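Bustance staff trade the packing bench for a pair of pincers

Workers at Bustance, the returns and repacking firm on the Kerkuvham estate, have spent the spring learning to pick things up again. Most of them had considered the matter settled by the age of two.

The company, which sorts unwanted toys, chargers and household oddments for online sellers, began moving its packers on to what it calls "demonstration work" in April. They pack using a pair of hand-held grippers with cameras attached, and the recordings go to Wondico, the automation company supplying the sorting arms due to be installed on two of the site's four lines. Of the 273 people employed there, 14 have so far made the switch.

Hours are the same and the pay is slightly better, at an extra £9 a shift. The commute is much improved. After a fortnight's training on site, demonstrators may take the kit home and work wherever they can find a flat surface and a door that closes.

Titilayo Nwankwo spent six years on line three and was among the first to put her name down. She used to clear up to 557 items in a shift and could do it while discussing somebody else's divorce. With the grippers she is a good deal slower, and is under instruction to stay that way.

"I had a supervisor for years telling me to speed up," she said. "Now I've got a young man on the phone asking if I could be a bit more deliberate with the doll." 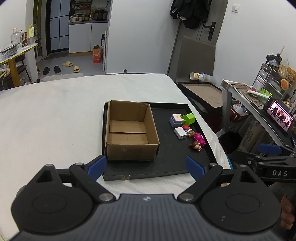 Home working has brought its own etiquette. Wondico asks for variety, so demonstrators set up in kitchens, spare rooms and hallways, and the company's guidance notes run to a whole page on pets. Beds have proved popular, being a decent height and forgiving of anything dropped. A black tray goes down on the sheet with an open cardboard box on one side and the goods on the other, a charger block in among the dolls and figurines, and the blue-tipped jaws do the rest. Household life is supposed to carry on as normal around it all, and slippers by the door are considered perfectly acceptable. Washing-up in progress is discouraged on account of the noise.

What happens when the arms arrive is a question that gets a different answer depending on which end of the building it is put to. Bustance says there will be no compulsory redundancies this year and that the two remaining lines will stay fully staffed. It also expects to need people to mind the arms, clear their jams and deal with whatever they refuse to touch, which at the supplier's last trial included anything in a crinkly bag.

The staff association has asked for that in writing, along with a promise that nobody will be moved off the demonstration rate without a month's notice. Talks are continuing. It has also asked for a wrist-strain assessment, several of the 14 having found that an afternoon of squeezing triggers brings on aches in places the old job left alone.

Others miss the company. The line was loud and cold and had a radio that could not be persuaded off one station, but it did have people on it. Demonstrators now come in one morning a fortnight to swap equipment and collect fresh boxes of stock, and the tea break on those mornings has been known to reach lunch.

Ms Nwankwo intends to stay with the grippers until the autumn at least. She has asked to be there when the first arm is switched on at line three.

"I want to see if it packs like me," she said. "If it does, it'll want a sit-down by three."

Bustance will take applications for a second group of demonstrators next month. Forms are available from the shift office.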